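To: Trumovero retail partners list
From: Shanthi Seneviratne, Partner Services
Subject: Re: Hand cream, winter sizes

On Sunday, Weerasinghe Pharmacy wrote:
> We still have 87 tubes of the Tresness hand cream in the old carton.
> May we sell these alongside the new ones, or should they be
> returned? Customers are asking whether the formula is different.

Dear partners,

The old and new cartons may be sold together. The formula of the Tresness hand cream has not changed – only the carton and the order of the ingredient list. No returns are required.

The 70 ml tube remains the standard size. The 300 ml pump bottle will be available to all partners from February, in cases of 8. Orders for the pump bottle should be placed on the usual form, with the store number in the first box.

Testers are supplied separately and must not be taken from saleable stock. Please wipe the nozzle daily and replace any tester that has separated.
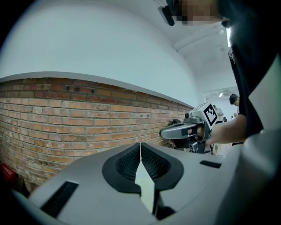
The Zulter foot balm is not affected by any of these changes and keeps its present carton. Questions about either product may be sent to this list.

Regards,
Shanthi Seneviratne
Partner Services, Trumovero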